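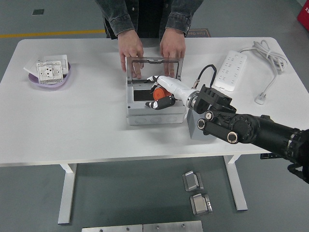
Re: [Dritley-build] Flandance arm, enclosure job, and what is left
From: Dong-hyun Yoon
To: Dritley-build list

On 7/4/19, Evanthia Kouris wrote:
> Dong-hyun,
>
> I missed the last two build nights, so forgive me if this has been
> covered. I have four questions before I put more hours into the
> Stasiv side.
>
> 1. Is the arm staying on the right end of the white table, or is it
> going back on the stand? I wrote the reach limits for the stand.
>
> 2. What is the hand supposed to do with the lid of the junction box?
> Suqin says the hand opens it. Princess says a person opens it.
> The sequence file I have says nothing at all.
>
> 3. Are we still keeping the small parts in a dish on the left? That is
> the longest reach on the table and it was giving me wrist angles I
> did not like.
>
> 4. Who has the current copy of the sequence file? I have one from
> March and I suspect it is old.
>
> I would also like to know if the cable at the wrist was ever dealt
> with. The last time I ran the arm it rubbed on every turn.
>
> Evanthia

Evanthia,

I'll take these in order and then go through the rest of what changed, for the others who have been away.

1. The arm stays on the table. It is clamped at the right end and comes in over the top from that side. The stand moved too much when the arm stopped fast, and bolting it to the floor is out, as we agreed not to drill the epoxy. Please redo the reach limits from the table mount. Measure from the top surface of the table and not from the floor. Princess has the offsets written in the front of the build book. If your numbers and hers differ, use hers and tell me.

2. A person opens the lid. For now that is final. The smoke-colored cover swings up toward the back of the box and will not stay up by itself on ours, so whoever is helping stands behind the table and holds it with both hands, one on each edge, fingers behind the cover. The hand comes in from the right, angled down, and goes through the opening in the top. Chunhua has been doing the holding and has a good feel for when to stay still. I would like at least one other person to learn it.

Suqin was not wrong. Opening the lid with the hand was the plan at the beginning of the year. We tried it over two evenings and the fingertips kept sliding off the latch. It can go back on the list once the insertion is reliable. I don't want to work on both at once.

3. The dish stays on the left, with the white socket panels in it. I know about the wrist angles. The socket panels are not in the present sequence at all, so you can leave that reach out of your limits file for the time being. They are there for the second half of the job and the dish keeps them from wandering. When we get to that half, I am open to moving the dish closer to the box.

4. The current sequence file is the one on the shop machine, in the Flandance folder, with Suqin's initials at the end of the name. Delete your March copy. It has the old order in it, where the hand lets go and then backs out in the same step. We split that into two steps. In the old version the thumb caught the rim of the opening on the way up and pulled the box along with it.

About the cable: it now loops up off the wrist in an arch and comes back down to its connector, so it has slack when the wrist turns. I ran the wrist through its whole range 12 times and it did not touch anything. The loop is taller than I would like. With someone's hands on the lid there is room, but keep an eye on it if you change the approach path, especially if you bring the arm in higher or farther back.

The orange piece

Several people asked what the orange cylinder is. It is a stand-in. We wanted something with a plain round body for the fingers to close on, in a color that is easy to pick out against the black fingers and the gray box. The real parts come later. What we are working on now is the hold and the path in through the opening.

The grip itself is fine. The trouble is the last part of the descent. If the cylinder is held too deep in the palm, the knuckles reach the opening before the piece is where it should be. If it is held too far out, it turns between the fingers. Suqin changed the close value to 3,165 on the Stasiv controller, and that is the best setting so far. Please do not change it without writing in the build book what it was before and what you made it. We lost most of an evening in the spring to a value that two people had each adjusted.

Speed

Leave the speed at 40 percent whenever a person has hands on the lid. I know it makes for a slow run. The full speed setting is for runs with the lid closed and everyone in front of the yellow line or well away from the table, and those runs are only for checking the path above the box. If you are the one holding the lid, you decide when the arm starts. The person at the keyboard asks, waits for an answer, and then starts it.

Sleeves should be buttoned or rolled. Gloves stay off for this job, as you want to feel the edge of the cover.

Between runs we park the hand over the right side of the table with the fingers up and slightly curled, clear of the box. It is easy to see from the keyboard whether it is parked, and the next person can get at the box without reaching under the arm. Please park it this way at the end of the night too.
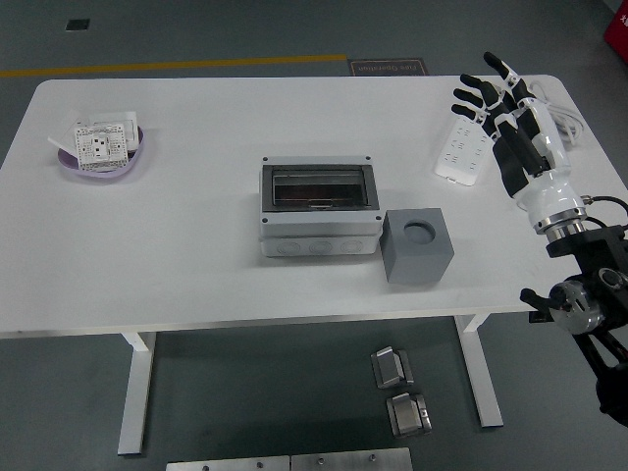
TABLE AND FIXTURES

The gray block with the round hole in the top is the holder for the cylinder. Its place is at the front right corner of the box, touching it. It has been sliding. Every time somebody shifts the box to look inside, the block gets left behind, and then the pick position is off by however far it moved. I put both back by hand before each set of runs, which works but is a nuisance. Princess is drawing up a base plate that would locate the box and the block together. If you have opinions on it, send them to her this week, before she cuts anything.

The box goes with the round knockouts facing the front of the table. We had one run with it turned around and nobody noticed until the hand was on its way down. I would like the base plate to make that impossible, and I have told Princess so.

The power strip can stay on the right side toward the back. Keep the spare cord behind it, toward the corner, and coiled. If you plug something in, route the cord off the back of the table and keep it out from under the arm.

The two metal brackets and the two flat plates on the floor in front of the table belong to the Plornance frame. They are not scrap. I know they are in the way of your feet. I need them left where they are until I have checked the holes in the plates against the drawing, and then I will put them on the rack myself.

TO DO

Base plate for box and block: Princess.

New reach limits from the table mount, without the left-hand dish: Evanthia, if you are still willing. I would like to have these first, since the path changes I want to try all depend on them.

Second person to learn the lid: looking for a name. It takes one evening.

Merge the two release steps into the main sequence file so we stop carrying a separate one: Suqin.

A stop that someone behind the table can reach. At present the only one is at the keyboard, and the person holding the lid cannot get to it. I have a switch and an enclosure for it but have not decided where it mounts. Chunhua suggested the back edge of the table on the left, away from the arm, and I lean toward that. I would like this done before we raise the speed for any reason.

Strain relief at the wrist connector: me. The arch took care of the rubbing but the connector is still taking the pull directly.

RUN LOG

A reminder to fill in the log even when a run is bad. The last set I did was seven runs with the current close value. The ones where I had reset the block went in with no contact on the rim. On the others I stopped the arm before it got to the box. That is too small a set to say much from, and I would rather have somebody else repeat it with me at the table than do more on my own.

When you log a run, put down who was on the lid, the close value, whether the block was reset, and where the piece ended up. If you stopped it early, say at which step. "Did not work" is not enough for Suqin to do anything with.

Evanthia, if you can come to the next build night I will have the arm powered and the offsets out on the bench. If you cannot, mail me the limits file and I will load it and run it with the lid closed first.

Dong-hyun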